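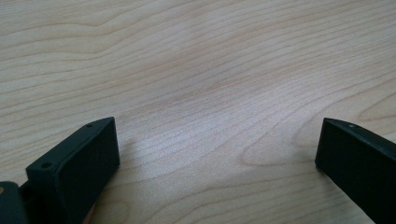

Should a school lab rent the Rurneo kit for a term?

We would wait. The kit records hand movements well enough, but the claims made for what happens to those recordings afterwards are bigger than anything we were able to check.

Search this site Enter keywords Go

Trying out the Rurneo hand-held gripper kit
Project report, robotics option, spring term
Iida Savolainen, Fredy Ñahui, Oona Lehtinen and Nelli Lehtinen
Supervisor: Pirjo Hakala

1. What we were asked to do

The Rurneo kit is rented out by a company called Sesorum. The user gets a pair of grippers to hold in the hands, marker plates that go on top of them, and an account for the Bassey software, where the recordings end up. The idea is to do a job yourself with the grippers, many times over, and then have Sesorum train a robot arm on the result. Training is sold separately and goes under the name Jeltosari.

Pirjo asked us to borrow the kit for four weeks in April and say whether the school should pay for it next year. She gave us the brochure and told us to mark every sentence we did not believe. Oona's copy came back mostly yellow.

Three promises seemed worth testing. The brochure says a beginner can record usable data in the first hour. It says that 12 recordings are "typically enough" for one simple job. And it says the trained arm will manage that job 80 per cent of the time.

2. The job

We chose putting storage jars on a shelf. The brochure shows somebody stacking foam cubes, and we thought that was a bit too kind to the product. Jars are round and have lids, and people do put them away in real kitchens. We set up a small black metal shelf on a table and used containers that did not match each other.

Each of us took turns wearing out our wrists. The person recording used one gripper in each hand, and another of us sat at the laptop to start and stop Bassey and write down anything odd.
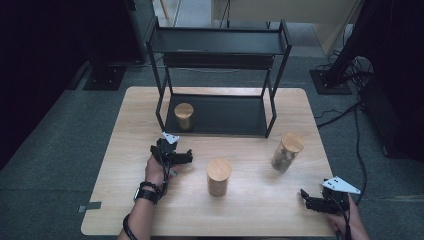
Figure 1. Shelf job: two-tier shelf, three lidded containers, one gripper in each hand.

3. What happened

The first hour claim is partly fair. Nelli had never touched the kit and made a recording that Bassey accepted before her hour was over. "Accepted" only means that the software could follow the marker plates from start to finish, though. It says nothing on whether the job was done properly. Fredy tested this by picking up a jar, waving it and putting it back on the table nowhere near the shelf. Bassey gave him a green tick.

We think that matters a lot. A school group will take the green tick as a mark for good work, and we did so ourselves for most of the first week. When we went back through those recordings, five of them were useless. In one the gripper had shut on nothing, and in another the jar went in sideways and Iida finished the job with her elbow.

The grippers are fine to hold for a short while. After that the weight sits on the thumb. The cable is a nuisance if you need to turn your hand over, and we ended up planning our movements so that it would not pull. This is a hidden problem with the data, in our opinion. What gets recorded is how a person moves when they are trying not to upset a cable, and we doubt a robot arm should learn that.

Jars lying on their side were the hardest. With fingers you roll the jar a little and tip it up without thinking. With flat jaws you have to come in from the end or squeeze across the middle and hope. Oona got good at it. The rest of us stayed bad, so on that part of the job the recordings are nearly all Oona's, and anything trained on them would be a copy of one person's trick.

4. The claims we could not test

We had no budget for Jeltosari. We wrote to Sesorum to ask for one free training run and got a polite reply on a Monday with a price list attached. So the 12 recordings and the 80 per cent are still just words in a brochure. We also asked which job the 80 per cent came from, how many tries were counted and whether a dropped object was a failure. The reply did not cover any of that.

Fredy wants it written down that he thinks the figure may well be true, for foam cubes. The rest of us have no opinion on foam cubes.

It is possible to export the raw recordings from Bassey, and we managed it after some searching through the menus. The files open, but the columns are not explained anywhere. If the school wanted to train something with free tools it would first have to work out what half the numbers mean. Pirjo has looked at one file and thinks it could be done in a summer by somebody keen.

5. What we would tell the school

The kit would be good for a day of teaching. Younger pupils who tried it understood very quickly why picking up a jar is hard for a machine. For a whole term the rent is too high when the part we most want to see is charged on top.

If the school does go ahead, we suggest asking for these in writing first:

- one Jeltosari run included in the rent
- a list of what the exported columns mean
- details of the test behind the 80 per cent
- a longer cable, or one that leaves the gripper at the back

We would also keep a paper log beside the laptop. Ours was a school exercise book, and it told us more about which recordings to throw away than Bassey did.

Contact the robotics option | Copyright the authors | Back to top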